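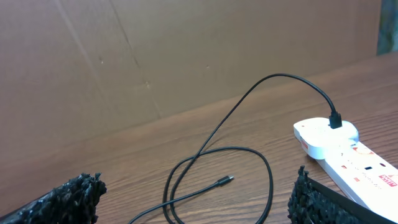
Florier Stikano wrist kit, long-term review
28 December 2019

The Stikano is a camera, a bracket and a set of bristled gripper fingers sold as one kit by Florier. It bolts to the end of a small arm and gives you a wrist view of whatever the gripper is doing, with the picture and the arm's joint readings saved together. It is meant for people who teach an arm by demonstration and need a lot of recorded examples. I bought mine in October from the Vidton shop and have used it most weeks since, mainly for cable work: picking up a loose end, laying a lead straight, moving a plug to a socket.

I paid full price. I have no link with Florier.

What you get

The camera comes already fixed in its bracket, with a lead to run back along the arm. There are two pairs of fingers, one smooth and one bristled, plus the screws, a hex key and a card with a calibration pattern on one side. The software, Azar, is a download. The printed leaflet covers fitting and stops there. Everything about recording is on the website, and some of it describes an older version of the menus.

Fitting

Fitting took me an evening the first time. The bracket goes between the wrist plate and the gripper, so the gripper has to come off. The screws supplied were the right length for my arm. Two of the holes needed a bit of persuading, and I would start all the screws loosely before tightening any of them.

The lead is the weak point. It leaves the camera at a right angle and there is no proper strain relief, only a slot for a tie. When the wrist turns a long way round, the lead pulls. I lost an afternoon's recordings to a connection that dropped out every few minutes, and Azar did not warn me. It carried on saving joint readings with the last good picture repeated. I found out when I played the files back. A second tie further up the arm cured it. A recording program ought to notice when its camera has gone quiet, and I have written to Florier to say so.

The view

The camera sits close to the gripper and looks out past the fingers. You see the tips of both in the lower corners, with the work in between. I like this. When I review a demonstration I can tell at once where the fingers were in relation to the cable, and the learning system gets the same information without having to work it out from joint angles.

It does cost you something. Each finger hides a piece of the table, and anything long and low can have one end behind a finger when the other end is in plain sight. A power strip is a good example. You soon learn to approach from the side that keeps the socket clear. If you don't, the recording contains a stretch in which the thing you are aiming for can't be seen, and a model trained on many of those will be vague at just that point. Mine was.

Focus is fixed. Close work is sharp enough to show the metal end of a charging cable against wood grain. Small print on a plug or a strip is beyond it. I don't need the print, but someone sorting parts by label should look elsewhere.

Exposure is set to automatic and should be turned off before you do anything else. With it on, a white adapter coming into view darkens the whole picture, and a black cable on a brown table goes from easy to hard in the space of a second. Fix the exposure for your lighting and leave it. The setting is under Advanced in Azar and doesn't survive a restart, so check it each session.

The fingers

I expected to prefer the smooth pair and now never use them. Thin cable rolls between smooth fingers. The bristled ones let it sink in a little, and it stays put when the arm lifts. They are also more forgiving of a grasp that is slightly off centre, so fewer demonstrations have to be thrown away.

They pick up fluff and sawdust and they are tedious to clean. An old toothbrush works. The bristles have flattened a bit on the side that does most of the closing. Florier sells replacements, but only as a full pair.

One thing to bear in mind is that finger texture is in every picture. I recorded an early batch with the smooth fingers and the later ones with bristles, and training on both together gave worse results than the bristled set alone. Perhaps a larger collection would have smoothed that over. Mine is small, and I ended up leaving the smooth batch out. Choose your fingers before you start.

Recording with Azar

You press a foot switch (not supplied, any USB one will do) to start a take and again to end it. After each take Azar asks whether to keep it, discard it or mark it as a failure. I would urge anyone starting out to use the failure mark properly. I used to discard everything that went wrong. Then I wanted examples of a missed grasp followed by a second try, and I had none left.

A comfortable session for me is 40 takes. After that I get careless, the approaches all start to look the same, and I stop rearranging the cable properly between goes. Sameness is the real trouble with cable. It has a bend in it from being coiled and wants to fall into the same loop every time. I now pick it up completely between takes and drop it, and every so often I turn the power strip to a new angle or swap the lead for a stiffer one. Azar has a feature that lays a faint copy of the previous starting picture over the live one, so you can see how much has changed. It is the best thing in the program and it is hidden in the View menu.

Labelling is basic. You can type a line of text per take and apply it to a whole batch. You can't mark a moment within a take, such as when the fingers close. For plug work that would have saved me a lot of time, and I do it afterwards in a separate script.

Files are ordinary video with a table of readings beside it. No special format, no account, nothing sent anywhere. Timing between the two is good. I checked by tapping the gripper on the table and looking for the jolt in both, and they agreed to within a frame.

Results so far

With over 14 sessions recorded on the bristled fingers, my arm will find the loose end of a cable on a plain table and pick it up more often than not. Loops lying across one another still confuse it, especially where the free end rests near a crossing. It tends to go for the crossing. Putting the connector into a socket is still hit and miss, and I don't blame the kit for that. The demonstrations I gave were not very good, as my own hand on the controls is clumsy over the last little bit.

Shadows matter more than I had thought. A cable standing up off the table in an arch throws a soft dark line on the wood, and the early model would sometimes reach for that instead. Recording at different times of day helped.

Good points
Wrist view includes the fingertips
Bristled fingers hold thin cable well
Plain files, well timed
Overlay of the previous start

Bad points
Poor support for the camera lead
No warning when the picture freezes
Exposure setting forgotten on restart
Can't mark moments inside a take
Out-of-date instructions

Who should buy it

If you already have a small arm and a way of driving it by hand, the Stikano will get you recording sooner than building your own bracket would, and the view is better placed than the one I had made. If you work only with large, rigid objects, a fixed camera over the table may do just as well for less money. I wouldn't buy it for the software alone.

I'd give it 3 out of five as it comes out of the box, and a point more if Florier sorts out the frozen picture. The shop at Vidton was prompt and replaced a missing screw without any fuss. Spare bristled fingers were out of stock when I last looked.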